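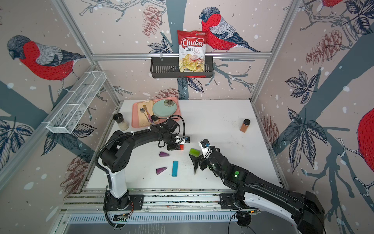
Julián Manzano wrote to this page in August to object to our position on teaching robots by demonstration. A person moving an arm by remote control, he argued, teaches the machine that person's habits, including the bad ones, and an institution that pays for such lessons ought to ask whose habits it is buying. He would prefer that the money go to better planning software, with the human operator kept for emergencies.

The Lullbridge Office for Applied Automation takes this objection seriously and does not share its conclusion. Our view remains that tasks involving contact, clutter and judgment are best shown before they are specified. A written procedure for picking up a block and setting it on another can be produced in an afternoon. It will say little about how far to open the fingers when a second block lies close by, or when to give up on one approach and come in from the other side. An operator settles these matters without stopping to put them into words, and the recording keeps what the operator did.

Mr. Manzano is right on one point. Under the Mikeser program, the first 2000 demonstrations were gathered under a rule that rewarded speed. Operators were credited for each completed episode, and hesitation was treated as a fault. When the records were reviewed, 951 were set aside. In most of these the task had been completed, but by a route that no supervisor would have wished to see repeated: a block pushed into place instead of lifted, or an arm swung low across objects it had no need to approach. The fault lay with the rule, and the office wrote the rule.

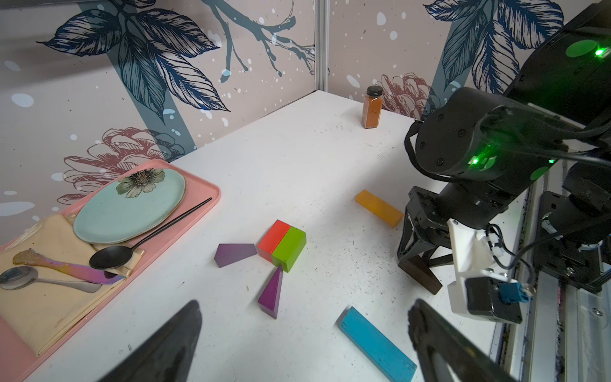
Should an operator's mistakes be removed from the record before a robot learns from it? Only where the mistake is left standing. A dropped block that is picked up again shows the machine how to recover, and recovery is the part of the work that planners most often leave out. An episode that ends with the block on its side and the operator moving on to something else should be marked as a failure and stored apart.

The choice between guiding an arm by hand and driving it from a distance has received more attention than it deserves. Hand guidance is easier to learn and gives the operator a direct sense of resistance. It also places a person's body inside the work area, where it may block the view of the cameras, and it becomes awkward when two arms must move at once. Remote control takes longer to learn. At Ganumel, new operators are given 50 practice episodes before any of their work is kept, and we consider that a sound minimum. The office supports both methods and asks only that the record state which one was used.

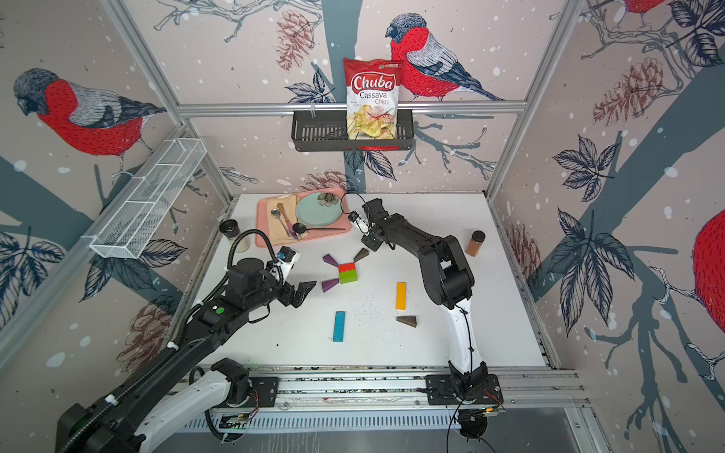 Variety in the work area is a separate question, and one on which our guidance has been too cautious. Earlier guidance asked sites to clear the table of everything the task did not require. A robot taught under that guidance may be poorly prepared for an ordinary kitchen or workroom. We now think it reasonable to stack a red block on a green one with a laid tray at the back of the same table, its plate, napkin and spoons left where they are, and patterned paper on the walls. Sites should note such items in the record and should change them from time to time. They need not remove them.

There remains the matter of the operators themselves. Their skill is the material from which these systems are made, and present contracts describe it as data entry. The Yusuf agreement, which expires next year, pays the same rate to a person in the first week as to one who has trained others for two years. We recommend a graded rate, paid time for reviewing one's own episodes, and the right to withdraw a recording the operator believes to be poor. Mr. Manzano's concern about habits would be better met by these measures than by removing the human teacher from the process.

Comments on the draft guidance may be sent to the office in writing.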